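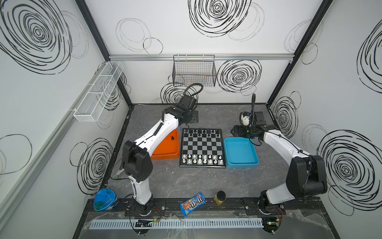 Nizar Geagea wrote in under my last review to say that opening cards are a waste of money for anyone below club level, and that I should stop covering them until I've found one that wins somebody a game. I don't entirely agree, but the Carrilho Opening Deck has not given me much to argue back with.

You get 100 cards, a thin booklet and a box with a magnetic flap. Each card shows a position on the front and the recommended move on the back, with a line or two on the idea behind it. The box promises "a complete repertoire for life." I've been playing long enough to be wary of anything complete, and a repertoire for life in a box the size of a paperback is asking for it.

The White cards are decent. They stick to the Italian and the London, the diagrams are large, and the notes are in plain words. I went through them in the evenings, set up each position on a board and played it out against myself, and the ideas did start to stick.

Black gets worse treatment. Against 1.d4 there are 11 cards, and several of them repeat the same setup with one pawn moved. If your opponent goes for the Catalan you are on your own. Card 171 is mentioned twice in the booklet, in a deck of 100. I wrote to Skoltham, who publish it, and was told the numbering comes from a larger edition. They didn't say whether I could buy that edition or why mine still points to it.

My bigger gripe is that most cards stop after move six, which is about where my games start going wrong. The Mimine workbook costs less, looks like a tax form, and takes you well into the middlegame. It has exercises too.

The print is clear and the flap has held up. I used the deck from August on and lost to the same Caro-Kann player I always lose to.

3 out of 5 if you only want the White half and can find it on sale. At full price, get the workbook.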